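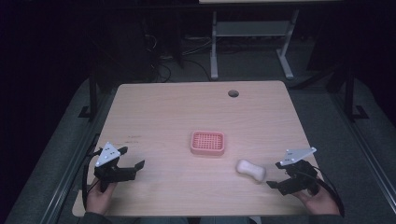
Call for participants: people who own soap

Bamik, Plirville
71 places, £60 each, one month at home and one visit to us

Bamik makes small plastic things for bathrooms. Soap dishes, mostly, and toothbrush mugs, and a hook that sells very well in hotels and hardly anywhere else. We are looking for 71 people to live with a soap dish for a month and tell us what they think of it. If you have been waiting for somebody to ask your opinion on this subject, your moment has arrived.

The project is called Urent, after a process of naming that we would all like to forget. It runs through June. You do not need to know anything about design, plastics or soap, and people who do know about these things are asked to keep it to themselves until the final form, where there is a box.

Why we are asking

Last year we sent a questionnaire to customers and 2,305 of them filled it in. It had four questions. The fourth was "Anything else?" and most of the answers to the fourth were longer than all the others put together. We learned that people have strong feelings about the grey sludge at the bottom of a soap dish. We learned that a good many bars live directly on the edge of the basin, beside a perfectly good dish, for reasons their owners would not go into. One reply was a drawing.

What we did not learn was what people do with a dish when they are half asleep at seven in the morning, and a questionnaire was never going to tell us. Before we order the next 1,000 we would like to find out.

The dish

It is pink. We know. There will be other colours later, and remarks about the pink have already been noted in quantity. It is rectangular, with rounded corners, a raised rim all the way round and a floor made up of small square holes. The idea of the holes is that water goes through them and the soap stays up top. Whether it behaves like that in your bathroom, with your taps and your family, is what we want to hear.

You keep the dish at the end. You may also hand it back, and we will try not to take it personally.

The visit

Everybody comes to us once, at the beginning, for an hour. We are on the first floor at Prajapati Yard, above the tile shop. The room has a carpet, a bad kettle and a light wooden table with rounded corners and a little round hole towards the back for cables. You will be asked to pick things up, put them in the dish, take them out again and put them somewhere else. Some of the things are soap. Some are other small white objects of a similar size, as we have had to accept that people keep all sorts in a soap dish.

There is no right way to do any of it. Several people in the pilot asked whether they had passed. The only mistake available is to be polite about it, so if the rim annoys you, say so out loud. Long silences are fine too.

We keep the lights rather low in there. Please bring your reading glasses for the paperwork.
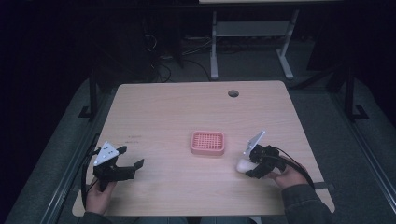

The month at home

You take the dish away with you, along with two bars of plain white soap. These are the slightly waisted kind, narrower in the middle than at the ends. It is ordinary unscented soap and it will not change your life. If you would sooner use your own, go ahead, and write down what it is.

Put the dish wherever you would normally keep soap. Basin, bath, kitchen sink, the shelf in the shower that slopes. Please don't move it somewhere nicer for our benefit. Once a week we will email you a short form, which takes five minutes if you are brief and a good deal longer if you are the sort of person we are hoping for. It asks:

- where the dish is now, and whether that is where you left it
- whether anybody else in the house has used it, and for what
- what the underside looks like
- whether you have cleaned it (an honest "no" is worth as much to us as a "yes")
- how the soap comes out of it with a wet hand

We'd also like one photograph a week of the dish exactly as you find it. Do not tidy up first. In the pilot we received some beautiful photographs of gleaming bathrooms with a folded towel at the edge, and they were no use at all.

Who we are looking for

Anybody aged 18 or over who washes their hands with a bar of soap at least some of the time. Liquid soap households can apply if there is one dissenting member who still buys bars. We already have plenty of tidy people who live alone, so we are especially keen to hear from:

- households with small children, or with teenagers, who seem to use either no soap or all of it
- people with hard water
- people with arthritis, a weak grip or a tremor, or the use of one hand
- left-handers
- anyone who shares a bathroom with people they are not related to and do not altogether trust

You need to be able to get to Plirville once, and to be at home for most of June. A weekend away is fine. A fortnight in Spain is not, unless the dish is going with you, in which case please get in touch, as we would rather like that.

Who we can't take

People with an allergy to ordinary soap, for obvious reasons. People who work for a company that makes soap dishes. It is a small trade and we know most of you by sight. Anyone who took part in the toothbrush mug trial is also asked to sit this one out. We are grateful, and the mug has been redesigned.

What you get

£60, in two halves. The first is paid after your visit and the second when your last weekly form comes in. If you miss one form we will nudge you. If you miss two we will assume that you and the dish have gone your separate ways, and your place will go to somebody on the reserve list. Bus and train fares to the visit are paid on top, so keep your ticket. Parking in the yard is free but belongs, morally, to the tile shop — use the street behind if you can.

Tea is provided. Biscuits depend on who did the shopping.

A few questions we keep getting

Can I put it in the dishwasher?
Please do. Tell us what happened.

Can my partner and I both take part?
One dish per household. You may fill in the form together, but if you disagree we want both answers, and we promise not to say who was right.

What happens to my photographs?
Four of us look at them. They aren't published, and they are deleted when the project closes. If your photograph has a person in it we delete it straight away and ask you for another.

What if it breaks?
Keep the pieces and send us a picture of them. You will still be paid, and somebody here will be quietly thrilled.

Is the table in the visit room at a sensible height?
This has come up more than you would think. It suits most people sitting or standing. If you use a wheelchair or need a particular chair, let us know when you apply and we'll sort the room out before you arrive. The lift works and is slow.

Do I have to use the word "user"?
No. We are trying to give it up ourselves. 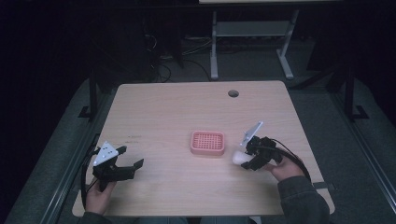 How to apply

Write to Bamik at Prajapati Yard, Plirville, or use the form on the Urent page of our website. Tell us:

- your name and how to reach you
- who lives in your household, with rough ages for any children
- where your soap lives at the moment, and what it sits on
- mornings, afternoons or evenings for your visit (the last slot begins at 6 pm)
- anything that makes gripping or reaching awkward for you
- in a sentence or two, the worst soap dish you have ever owned

The last one is not a test. It does get passed round the office.

Places are not given out first come, first served. We are choosing a mixture of households, so being turned down only means that we already have enough people with your taps. Everybody who applies will get a reply either way, and anyone we can't fit in can ask to go on the reserve list.

Applications close at noon on the last day of May. Visits start the following week.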